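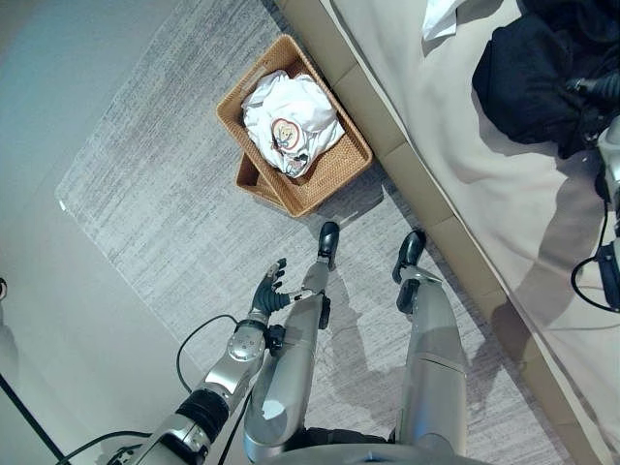
2023년 2월 10일 금요일. 마감 때문에 머리가 안 돌아간다. 플러들로(Pludlow) 소설 3부, 아침부터 붙잡고 있는데 고모가 시장에서 돌아오는 대목에서 또 막힘. 원문은 그냥 wicker. 바구니다. 별것도 아님. 근데 우리말로 뭐라고 하느냐. 고리버들 바구니? 등나무 바구니? 라탄? 라탄은 일단 아니고, 시대가 안 맞음. 고리버들은 맞는데 요즘 독자가 고리버들을 듣고 뭐가 떠오르려나. 한참 사전 뒤지다가 고개 돌리니 우리 집에도 포개 놓은 바구니가 있다. 주황빛 도는 갈색에, 촘촘하게 엮었고, 테두리가 두툼하게 둘려 있고, 위쪽 바구니에는 만화 그림 찍힌 흰 옷이 구겨진 채로 들어앉아 있고. 저걸 내가 평소에 뭐라고 부르지? 그냥 바구니라고 부른다. 그래서 일단 '바구니'로 해놓고 뒤에 '엮은 테두리에 손가락을 걸고'를 살리기로. 원문에 rim이 나오니까 그걸로 충분히 엮은 물건인 줄 알겠지. 빨간 글씨로 표시만 해두고 넘어감. 나중에 다시 볼 것.

오전 분량 형편없음. 목표가 하루 4000자인데 점심 전까지 한 페이지 반인가. 한 페이지 반도 아니고 한 페이지하고 몇 줄. 원고지로 환산하기도 싫음. 어제는 잘 나갔는데. 어제는 대화가 많았다. 대화는 빠르다. 고모하고 주인공이 싸우는 장면은 거의 받아 적듯이 했고, 한국말로 싸우는 게 더 재밌기까지 했다. 오늘은 풍경. 풍경이 제일 싫다. 습지, 제방, 갈대, 배수로, 수문, 또 배수로. 이 작가는 물 빠지는 길에 대한 단어를 대체 몇 가지나 아는 건지. dyke, drain, sluice, cut, lode. 전부 다르게 써놨다. 전부 다르게 옮겨야 하나. 1부에서는 dyke를 '제방'으로 했는데 3부에 와서 보니까 이 동네에서 dyke는 둑이 아니라 도랑이라고. 사투리란다. 그럼 1부를 다 고쳐야 한다. 1부에 dyke가 한두 번 나오느냐, 아니다, 주인공이 아예 거기 빠진다. 제방에 빠진다고 써놨다 내가. 제방에서 굴러떨어진다도 아니고 제방에 빠진다. 편집부에서도 안 잡았다. 교정지 오기 전에 발견해서 다행이라고 해야 하나. 식은땀.

검색해서 찾기로 전부 훑음. 둑인 것, 도랑인 것, 헷갈리는 것. 헷갈리는 건 작가도 헷갈린 듯. 한 군데는 주인공이 dyke 위를 걷다가 다음 문장에서 dyke를 건너뛴다. 둑 위를 걷다가 도랑을 건너뛰었다고 해야 말이 된다. 그렇게 고쳤다. 역주는 안 달기로. 역주 달기 시작하면 끝이 없음. 2부에서 이미 너무 많이 달았다. 뱀장어 잡는 창에 단 역주는 지워도 될 것 같고. 스케이트 얘기에 단 건 남기고. 겨울에 물 찬 밭이 얼면 거기서 스케이트 시합을 한다는 얘기, 이건 모르면 뒤의 장면이 통째로 이상해진다.

점심은 어제 남은 밥에 김, 김치. 서서 먹음. 먹으면서도 drain 생각. drain은 배수로로 통일. lode는 수로. cut은 물길. sluice는 수문. 종이에 써서 모니터 옆에 붙임. 붙여 놓은 종이가 벌써 너무 많다. 인물 호칭표, 도량형, 교회 용어, 말투표. 말투표가 제일 중요한데 제일 밑에 깔려 있다. 주인공은 고모한테 존댓말, 고모는 사촌한테 하게체로 할까 하다가 관두고 그냥 해라체. 목사는 누구한테나 존댓말. 뱃사공은 2부까지 반말인데 3부에서 주인공이 재산을 물려받은 다음에도 반말을 하는 게 맞나? 영어는 똑같다. you는 그냥 you다. 이런 게 진짜 골치. 뱃사공이 말투를 바꾸면 독자는 그걸 사건으로 읽는다. 원문에 없는 사건을 내가 만드는 꼴. 근데 안 바꾸면 또 그 시대 그 동네 사람 같지가 않고. 반말 유지로 가되 어미를 조금만 누그러뜨려 봤다. '했냐'를 '했나'로. 읽어보니 괜찮다. 내일 읽으면 또 안 괜찮겠지.

두 시쯤 헤스트게이트(Hestgate) 출판사에서 메일. 심장 철렁. 열어보니 독촉은 아니고 표지 시안. 시안 두 개인데 하나는 회색 하늘에 새 떼, 하나는 글자만 있는 것. 답을 오늘 중으로 달라고 해서 글자만 있는 쪽이 좋다고 바로 씀. 새 떼가 예쁘긴 한데 이 책에 새가 별로 안 나온다. 왜가리가 한 번, 기러기가 한두 번. 그리고 제목 글씨가 하늘에 묻힌다. 쓰고 나서 너무 딱 잘라 말한 것 같아서 '새 떼도 참 좋습니다만'을 앞에 붙임. 보낸 다음에 보니 '새 때'라고 썼다. 번역가가. 표지 시안 답장에. 몰라. 이미 갔다.

메일 끝에 일정 얘기도 한 줄. 8월에 내고 싶다고 한다. 8월이면 교정이 언제냐, 거꾸로 세어보니 초고는 봄 되기 전에 넘겨야 하는 게 맞고. 지금 3부 중간. 4부까지 있다. 4부는 짧다. 짧은데 전부 편지다. 글씨도 잘 못 쓰는 사람이 쓴 편지라서 철자가 다 틀려 있음. 그걸 어떻게 옮길지는 아직 생각도 안 했다. 맞춤법을 틀리게 쓰면 오자인 줄 알 거고, 맞게 쓰면 사람이 바뀌고. 소리 나는 대로 쓰는 걸로? '조아서' '만히' 이런 식으로? 너무 귀여워지면 안 된다. 죽은 사람 얘기를 하는 편지다. 띄어쓰기를 없애고 쉼표를 안 쓰는 정도로 해볼까. 옛날 편지 영인본 같은 거 도서관에서 좀 봐야겠다. 월요일? 월요일은 병원. 그럼 그다음.

세 시 넘어서 도저히 안 되겠어서 노트북 들고 샤오(Shao)로 감. 찻집인데 오후에는 사람이 없어서 좋다. 오늘은 있었다. 많았다. 금요일이라 그런가. 창가 자리 없고 화장실 앞 자리. 문 열릴 때마다 바람. 보이차 시켜놓고 소리 내서 읽을 수가 없으니 입만 벙긋벙긋하면서 교정. 나는 소리 내서 읽어야 걸리는 데가 보이는 사람이라 카페 작업은 원래 초고만 하는데 오늘은 거꾸로 됐다. 옆자리에서는 전세 얘기. 계약금을 돌려받느니 못 받느니. 귀가 그리로 가서 같은 문단을 네 번쯤 읽은 것 같다. 결국 못 받는 분위기였다.

그래도 거기서 한 가지는 건짐. 3부 첫 문장. 계속 마음에 안 들었던 것. 원문은 짧다. 물이 밤사이에 들어왔다는 얘기. 초고에는 '밤사이 물이 들이닥쳤다'라고 했는데 들이닥친 게 아니다. came in이다. 조용히 들어온 거다. 그 집 사람들이 자고 일어나니 부엌에 물이 와 있었던 거고, 들이닥쳤으면 자다 깼지. '밤사이 물이 들었다.' 이렇게 고쳤다. 물이 들었다고 하면 염색 같나? 한참 고민하다가 '밤사이 물이 들어와 있었다'로. 이게 제일 나음. 조금 길다. 그래도 이게 맞다. 손님이 와 있는 것처럼. 이거 하나 고치는 데 보이차 한 주전자.

그 뒤로 속도가 붙었음. 물 빠진 다음에 가구 말리는 장면, 의자를 전부 마당에 내놓고 성경책을 한 장 한 장 벌려서 널어놓는 장면. 이 장면 좋다. 이런 걸 쓰려고 앞에 도랑 얘기를 그렇게 길게 한 거구나 싶고. 고모가 젖은 밀가루 포대를 버릴지 말지 가지고 한나절을 서성인다. 버리는 문장이 없다. 그냥 다음 장에 가면 포대 얘기가 더 안 나온다. 옮기면서 괜히 한 줄 보태고 싶은 걸 참음. 보태면 안 된다. '서성였다'냐 '서성거렸다'냐는 내일의 나에게.

집에 오는 길에 프린터 용지 사려고 했는데 까먹음. 또. 메모를 해뒀는데 메모를 안 봄. 대신 파를 샀다. 파는 집에 있었다. 그리고 파브몽(Pavmont) 토너도 간당간당. 출력하면 오른쪽이 흐리다. 교정지 나오면 어차피 종이로 봐야 하니까 그 전에는 갈아야 하는데 정품이 비싸서 미루는 중. 흔들어서 쓰면 며칠은 더 간다. 오늘도 흔들었음. 손에 까만 거 묻음.

저녁. 라면에 파 많이. 먹고 나서 바로 앉으려고 했는데 허리가. 바닥에 누워서 천장 보면서 fen을 생각함. 소택지. 소택지라고 하면 지리 교과서다. 늪이라고 하면 너무 무섭고 습지라고 하면 보호구역 같고. 진펄? 진펄은 예쁜 말인데 1부부터 습지로 밀고 왔다. 1부는 어차피 dyke 때문에 다시 열어야 하니까 바꾸려면 지금인데. 진펄, 진펄 사람들, 진펄 말씨. 나쁘지 않다. 근데 책 한 권 내내 진펄이 나오면 읽는 사람이 지칠 것 같기도 하다. 땅 전체를 말할 때는 습지, 고모나 뱃사공 입에서 나올 때는 진펄. 이렇게 나눠볼까. 입말에서만. 오 이거 괜찮은데. 일어나서 적음. 종이 또 붙임. 이제 붙일 데가 없어서 스탠드 목에 감았다.

아홉 시부터 다시. 수문지기 장면. 여기는 기계 용어가 나와서 검색만 한 시간. 수문을 들어올리는 손잡이를 뭐라고 하는지, 권양기라고 하는데 권양기라고 하면 아무도 모르고. '감는 손잡이'로 풀었음. 수문지기가 '이놈'이라고 부르게 했더니 좀 산다. 원문에는 she다. 배도 she, 수문도 she. 영어권 아저씨들의 she는 번역하면 거의 다 이놈이 된다. 이년이라고 할 수는 없으니까. 그렇다고 그녀도 아니고.

그리고 도량형. 물 높이가 피트로 나오는데 미터로 바꿀까 하다가 그냥 둠. 수문 기둥에 눈금이 새겨져 있고 그 눈금을 읽는 장면이라 미터로 바꾸면 숫자가 지저분해진다. 눈금을 읽는 사람이 소수점까지 읽을 리가 없다. 에이커도 그냥 둠. 돈은 실링 그대로. 예전에 다른 책에서 실링을 다 풀어 썼다가 독자 메일 받은 적 있음. 공손하고 아주 긴 메일이었다. 그분 말이 맞았음.

지금 열두 시 다 됨. 오늘 한 거 세어보니 4000자에서 좀 모자란다. dyke 고친 것까지 치면 넘긴 걸로 칠 수 있나. 치기로 함. 백업했고. 메일로도 나한테 보내놨고. 지난번에 날린 뒤로는 꼭 두 군데.

내일 할 것. 1부 다시 열어서 입말에 나오는 습지 바꾸기. 바구니 빨간 글씨. 뱃사공 어미 다시 읽어보기. 서성였다. 용지, 토너는 값이나 한번 더 알아보고. 표지 답장에 '때' 정정 메일을 보낼까 말까, 안 보내는 쪽으로. 빨래도 돌려야 하는데 밤에는 못 돌리니까 아침에 일어나자마자. 수문지기 장면 마지막 문단은 남겨뒀다. 다 끝내고 자면 다음 날 시작이 힘들어서 일부러 문장 하나를 반쯤 옮기다 만 채로 저장함. 불 끄러 간다. 손부터 씼고.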